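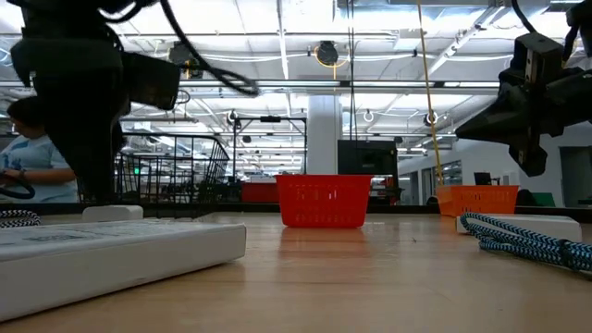
My mother's side of the family keeps everything and my father's side throws everything out, and I inherited both instincts at full strength. The result is a person who will save a dead kettle for six years and then, in one bad evening, put the passports in the recycling. We got the passports back. I bring it up before my sister can do it in the comments.

So when we moved to Nekmont in the fall I promised myself I would sort our stuff the way sensible adults do, a bit each night, with a hot drink. I have now been sorting for most of a season. The spare room has a door that opens far enough for a cat or a very motivated child.

The trouble started with the paper. I had assumed that a household like ours, which pays its bills on a phone and hasn't bought a stamp in years, would produce very little of it. I found the manual for a bread machine we sold two apartments ago. I found a warranty for a mattress, good for a mattress I have never slept on. I found a gas bill from Brakovis in the amount of 740, paid late, with a note in my own handwriting that said "NO" and was underlined. I have no memory of this dispute but I was clearly very firm.

I read three books on getting organized, or at least I read one and carried the other two from room to room. They all want you to begin by taking everything out and putting it in a heap, so that you can be shocked. I was shocked. Then it was bedtime and the heap was on the bed, so I moved it to the floor, and in the morning I moved it back to the bed so I could walk to the closet. I did this for 6 days. If any of those authors would like to come and look at my shoulders, they're welcome to.

What helped in the end was a dumb rule my husband made up while eating cereal. Anything you pick up, you have 100 seconds to decide about, and if you can't decide, it goes in the hall closet and you stop talking about it. I think he was mostly interested in the second half of the rule. But it works pretty well! I got through all the cables in one night, including the flat gray one that fits nothing. The flat gray one is in the hall closet.

The hall closet is a separate post.

Where it falls apart is the sentimental stuff, and I mean the low-grade sentimental stuff, because the serious things are easy. Nobody has to think hard about a wedding photo. But I stood in the kitchen the other night holding a ticket for the bus to Lundent, a regular bus ticket, from a day when I'm fairly sure nothing happened. We might have had soup. I went well past 100 seconds with that ticket. It's on the fridge now, where guests assume it means something, and I let them.

The kids are no help. Each of them was given one bag and asked to fill it with toys they were finished with. The older one handed me a bag containing her brother's toys. The younger one gave me an empty bag and said he was finished with the bag. I've decided to respect that as a position.

I did manage two trips to the thrift store, and I'd like some credit for them, even though on the second trip I came home with a lamp. It's a good lamp. It replaces the lamp I dropped off on the first trip, which was bigger and had a switch you had to lie down to reach. My husband looked at it for a while and asked whether we were now simply paying a store to change our lamps, and I said it was cheaper than therapy — he said that depended on how long we kept it up.

The thrift store people have a back door with a bell and a sign asking you to please not leave encyclopedias. I find the sign very moving. Somebody had to lift a great many encyclopedias before that sign went up.

Current standings: kitchen done, bathroom done except for a drawer, bedroom done if you don't look up. The paper is down to 2 folders, one called HOUSE and one called HO, which was meant to say HOUSE as well until the marker gave out. I've been filing things in it anyway. It's getting thick. The mattress warranty is in there, and I think the bill is too, since I'm not ready to let that one go until I remember what I was so mad about.

My mother comes in December and has already asked, in a light voice, what we did with the kettle.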